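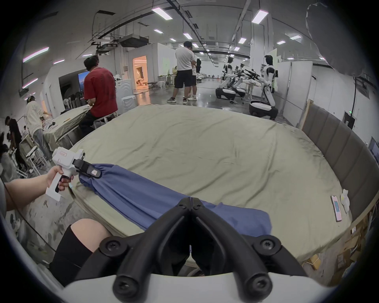

25th April

A laundry sort of day, and I have to say I rather enjoyed it. I got it into my head this morning that I was going to fold things properly for once, on the bed, with room to spread out, and stop doing it standing up with a sleeve tucked under my chin like my mother used to.

The round bed is a funny thing to fold on (there are no corners to line anything up with, so you lose your sense of what's straight) but I've grown fond of it. I like how the gray headboard curves around the one side and makes it feel like a nest. The pale green sheet was all wrinkles and I told myself I'd smooth it out first. I did not smooth it out first.

The blue one gave me the most bother. It would roll itself up into a long sausage right across the bed, and as soon as I had one end lying flat the other would bunch. Three tries, I think, before I was happy with it, and even then I wouldn't have shown it to anyone from Volthorpe, where they fold a sweater as if it were going under glass.

My phone stayed on the bed by the headboard next to the little white plush, and I only looked at it twice, so that's something! The boxes on the floor are still waiting for me. I keep saying I'll get to them before July and I do mean it, but there's the bus to Gongate to sort out first, and I still owe Lurken an answer about the curtains.

Knees a bit sore tonight. Soup for supper, and the last of the good bread. Must remember to buy more hangers tomorrow, the wide kind, and look for the other black sock.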